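Section 4: Setting up the snack table demo for an open day

I wrote this part after we took the hand-held gripper to the Brerkstead open day, and I've fixed it up a bit since then. It assumes you've already done the power and pairing steps in Section 3. If the tool still isn't talking to your laptop, go back and sort that out first!

You want an ordinary table in an ordinary home, with ordinary stuff on it. Visitors get much more excited about candy than about foam blocks (trust me, we tried blocks at Droritz and people wandered off to find the coffee).

1. Pick a table you can walk up to from at least one long side. Leave the tablecloth on if there is one.

2. Put an open cardboard box near the middle, flaps folded in.

3. Pile the snacks in front of the box. Mix them up — flat packets, small bags, twist-wrapped candies, a lollipop or two.

4. Hold the tool low and bring it in toward the pile with the fingers open. Both blue pads should show in your preview window.

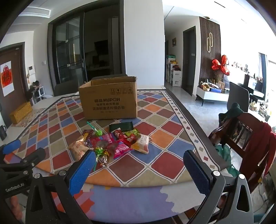
Figure 4-1. Fingers open, snacks between the tool and the box.

5. Close on one item, lift it clear, and set it down inside the box. Go slow on the first few. I still rush when people are watching and I always regret it.

6. Hand the tool over and let a visitor try. Kids go straight for the lollipop, so save the small twist-wrapped ones for anybody who wants a challenge.

7. Stop the recording after 80 picks and save it under the session name. I use the place plus a number, like Brerkstead 75.

Note: Clips are capped at 600 seconds. A long visit will give you several files, and Mulcahy (our playback program) lines them up for you.

Caution: Keep fingers and sleeves away from the joints while the tool is closing. Tie back long hair too.

Caution: Don't squeeze chocolate. It gets into the texture of the pads and takes forever to pick out. Wipe both pads with a damp cloth before you pack up, then go on to Section 5 for copying the files to the Zastbridge drive.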